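Shipping a boxed set of used DVDs: insured or plain tracked?
Forum: Buying and Selling Discs

brodie_lockyer
Hi all, long post, sorry in advance! I've finally decided to part with my Fankhauser collection (the big box, 30 discs, English and German audio on all of them) and I have a buyer over in Fenthorpe who seems like a lovely person. We agreed on 78 dollars plus postage. Now I'm going back and forth on whether to pay for the insured service or just send it tracked. The outer box has a little shelf wear on one corner, which I mentioned in the listing, but the discs play fine on both of my machines. 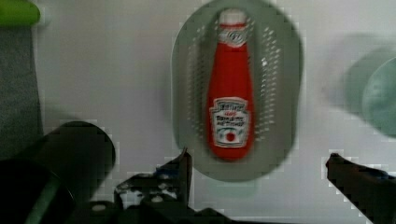 Do the discs need to come out of the box before mailing?
Leave them in their trays, but slip a sheet of thin foam over each one so it can't pop off the hub and rattle around.

That was the advice I got last time, anyway, and it worked nicely for a smaller set.

muvow_fan
Welcome back, Brodie! I'd go insured every time on a box that size. I sold the Davska westerns last September with tracking only, and the parcel did get there, but one side was crushed flat and I ended up refunding half. Tracking tells you where it is and that's all it does for you.

reelcabinet
I'm going to disagree, in a friendly way. For 78 dollars I'd put the money into a better carton. Double wall, 2 inches of padding on every side, and tape on all the seams, bottom ones too. I've mailed more than 100 sets like that and paid for insurance on maybe a handful, mostly the rare Davska ones. 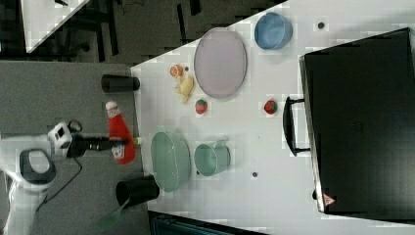 Robot arm and ketchup bottle at the play-food table

muvow_fan
Well sure, but you pack like a museum, reelcabinet! Most of us are using whatever carton is in the garage. And if the buyer says it never came, what does your nice padding do then?

brodie_lockyer
You're both making sense, which doesn't help me one bit, ha. The buyer did ask for the cheaper option, and I told them no discount on the set itself but I'd keep postage as low as I could. I weighed everything on the kitchen scale last night and it's heavier than I thought, mainly because of the booklet, which is a hardcover 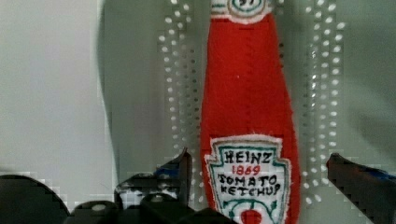
and has to ride flat or the spine gets bent. So now I'm wondering about sending the booklet in its own mailer and the discs separately, though that means two tracking numbers.

reelcabinet
Please keep them together. Buyers get nervous when half an order shows up. Lay the booklet flat on the bottom with stiff card on both sides and set the box on top.

muvow_fan
Agreed on that one, at least. And take photos of the corners before you tape it shut.

brodie_lockyer
Okay, one carton, booklet flat. I'll ask the buyer tonight if they'd like to split the insurance with me and go from there. Thank you both so much!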